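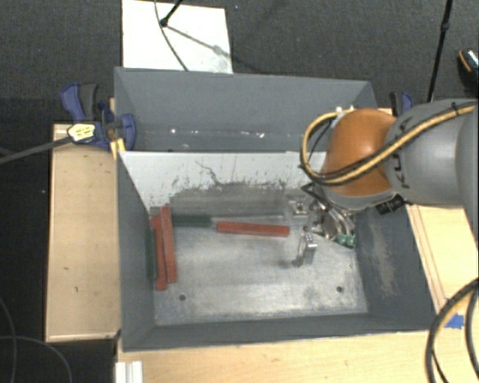
Flodau Divided Storage Bin, Large
Reviewed September 16, 2019

I bought the large Flodau last December to replace a stack of plastic totes in my garage. The totes had cracked at the corners after one winter and the lids no longer fit. I wanted one open container for garden tools and bagged potting mix that I could leave on the floor and stop thinking about.

The Flodau is sold flat. There are four wall panels, a floor, a divider and a bag of 16 screws. The instructions are one sheet of drawings and they are fine, except that the step for the divider should come before the last wall goes on. I had to back out 3 screws and start that side over. Plan on most of an hour and use your own screwdriver, as the one in the bag is too short to get any grip on.

Once together it is stiff. Flodau rates it for 240 pounds. I have never come close to that, but I have had four bags of potting mix in the larger section with hand tools in the other, and the walls did not bow. I can drag it across the garage by myself when it is half full.

The finish is the weak point. Metal tools scrape it, and the divider takes most of the abuse because everything gets leaned against it. The floor scuffs quickly too. None of this affects how the bin works, but if you want something that stays nice looking in a hallway or mudroom, look elsewhere. The edges are folded over and I have not cut myself on them.

I also looked at the Skiltari, which has a lid and casters. It costs more, and the casters on the store model stuck. The Droladura is lighter and cheaper but has no divider, and you can't add one later. My sister has the Droladura and keeps firewood in it with no complaints.

Mine came from Fahy, item 1425. Delivery took longer than promised and one corner of the box was crushed, but the panels inside were straight. Fahy sells the divider separately as a spare part. I may order one next year.

Good: strong, simple, easy to hose out.
Bad: finish marks easily, no handles, no lid available.

I would buy it again for a garage or shed.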